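Kesora Midwifery Outreach: progress report to the Brevthorpe Fund
Reporting period: to the end of May
Prepared by Suleiman Briggs, program coordinator

Summary

The postnatal home visiting program is running in all the areas we named in the grant application. Midwives are seeing families within the first days after discharge, and the feeding support line is open each evening. Two pieces of work are behind: the translated handouts and the evaluation. Both are covered below. We are not asking for any change to the total grant.

Home visits

The model has not changed since the last report. A family is referred at discharge, the intake midwife phones the same day or the next morning, and the first visit is booked on that call. We offer up to 8 visits per family. Most families do not use them all, and we have stopped treating that as a shortfall in our own records. Some parents want one long visit and a phone number. Others want someone at the door every second day until the baby is back to birth weight.

The main reasons for a visit remain feeding, weight checks, wound care after a caesarean, and sleep. Jaundice checks have been added to the standard first visit following advice from the hospital's newborn team. The midwives asked for this as well, as they were already doing it informally and had nowhere on the form to record it. The form now has a section for it.

Travel is still the hardest part of the roster. Gusia is 20 minutes further out than the next nearest stop, and a late cancellation there leaves a gap that is hard to fill. From May we have grouped the Gusia visits into two mornings. Families have mostly been fine with this. One midwife prefers the old arrangement and we have agreed to look at it again before winter sets in properly.

Feeding support line

The line runs from 6 pm to 10 pm. The busiest hour is the last one. Callers ask about latch pain, mastitis, topping up with formula, expressing before a return to work, and whether a sleepy newborn should be woken for a feed. Calls that need a clinical assessment are passed to the on-call midwife, and anything urgent is sent straight to the hospital.

We had planned to close the line over the school holidays and did not. The staff who cover it offered to share the shifts, and the cost came out of the relief budget.

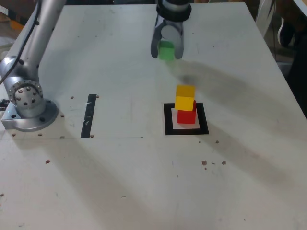
A green cube held in the gripper over the work table.

Parent education sessions

Evening sessions are held in the Briggs Room at the Brevthorpe community centre. (The name is a coincidence and I have been asked about it more than once.) Each course has four sessions: late pregnancy, labour and birth, the first week, and feeding. Partners and grandparents are welcome and a good number come along.

We have rewritten the labour session. Parents told us there was too much on the stages of labour and too little on what happens when a plan has to change. The new version spends more time on induction, assisted birth and caesarean, and leaves half an hour at the end for questions. The midwife who runs it reports that the questions have become more practical — what to bring, who can be in the room, how soon you can shower.

Attendance at the fourth session is lower than at the others, largely because some babies have arrived by then. We now run the feeding session third and the first week session fourth, and we send the notes for both to everyone enrolled.

Handouts and translation

This work is late. The English text of the newborn care booklet was signed off on time and 3,000 copies have been printed. The translated versions were due in the same print run and missed it. The first translator withdrew partway through and the second needed the source text in a different format. After that, our clinical reviewer found that the section on safe sleep had been shortened in a way that changed its meaning, and it went back for correction.

The corrected files are now with the reviewer. Once they are approved we will print a smaller first run and check it with a group of parents before ordering more. In the meantime the midwives are using phone interpreters at visits, which works well for conversation but leaves families with nothing to keep.

Staffing

We have 2 vacancies, both part time. One has been advertised twice. Applicants have been good but most are looking for full-time hours, and we have asked the hospital whether a shared position is possible. Existing staff have covered the gap and I would like it on record that this can't go on indefinitely. Nobody has had leave refused so far.

All midwives have completed their annual newborn resuscitation refresher. The lactation update has been moved to next quarter because the trainer was unavailable.

Evaluation

The family survey opened later than planned while we waited for ethics approval of the revised consent wording. Responses are coming in by text message and on paper. It is too early to report results. Comments so far are mostly about continuity: parents like seeing the same midwife and notice when they don't.

Budget

Spending is in line with the approved budget except for two items. Relief staffing is over because of the vacancies, and salaries are under for the same reason. Printing is under and will catch up when the translated booklets go ahead. A line-by-line statement is attached separately.

Next period

Finish and print the translated booklets.
Fill or restructure the part-time positions.
Close the survey and start the analysis.
Review the Gusia visit mornings with the midwives.
Meet with the hospital about the timing of discharge referrals, which still sometimes reach us a day late.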